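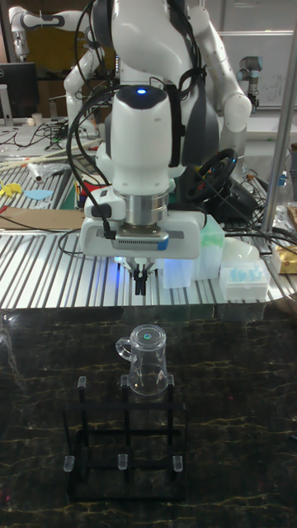

Workshop Practice, Unit 5: Keeping a shared bench
Handout by Manuela Russo

A bench used by more than one group fills up quickly. Cardboard, dowels, paper and cables are all useful, and all of them end up in the way. These notes cover what you are expected to do before you leave.

Long stock. Dowels and sticks lie along the bench, never across it. Offcuts under 250 mm go in the scrap bin.

Sheet material. Cardboard may stay out as a cutting surface. Stand spare sheets upright in the Fostari rack.

Slatted tops. Small screws fall into the grooves. Brush along the slats and check the ends.

Cables. Coil each one separately and tie it in 2 places. Label both ends if it is longer than a metre. Don't pull on a tangle; find a plug and work back from there.

Whiteboard. Old notes get harder to remove, so wipe the board after each session.

Allow 10 minutes for all this. For next time, read the Rätsep notes on storage and bring a sketch of your own bench layout.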